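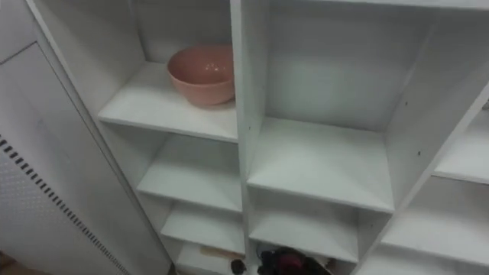 Weißes Regal, linke Spalte mit der rosa Schüssel. Mittlere Böden noch frei.

Zwischenstand Ausstattung Gemeinschaftsküche, Stand 2020-09-06
An: Nayeli Sánchez, Förderstelle Grituten
Von: Jolene Nepia

Kurz, weil morgen früh schon wieder Lieferung kommt.

Regal: steht, ist an der Wand verschraubt. Kosten 420 Euro inkl. Anfahrt, Rechnung von Zarell liegt bei. Bleibt damit im bewilligten Posten. Aufbau haben Wiremu Rutherford und ich gemacht, deshalb keine Montagekosten, die 200 Euro dafür sind noch nicht angetastet. Würden wir gern auf Geschirr umbuchen, geht das formlos oder brauchen Sie einen Antrag?

Einräumen: gerade erst angefangen. Schüssel links oben, da kommen auch die anderen Rührschüsseln hin. Mitte ist für Teller und Töpfe vorgesehn, das breite Fach für die großen Sachen. Rechte Spalte Vorräte, Aufteilung macht Ebony Te Moana mit der Kochgruppe.

Offen:
Geschirr, Bestellung bei Hjaltadóttir ist raus, 3 Kartons, Liefertermin noch nicht bestätigt
Beschriftung der Böden, Etiketten fehlen
2 Fachböden evtl. umhängen, falls die hohen Töpfe nicht passen
Wischbare Einlagen, Angebot liegt vor, finde ich zu teuer

Verzug gegenüber Plan: ja, sollte im June fertig sein (Juni, sorry). Grund war der Boden, der musste vorher raus. Die Kochgruppe nutzt so lange die alte Küche im Erdgeschoß weiter.

Belege für den Boden schickt Nikau Rutherford gesondert.

Gruß
J. Nepia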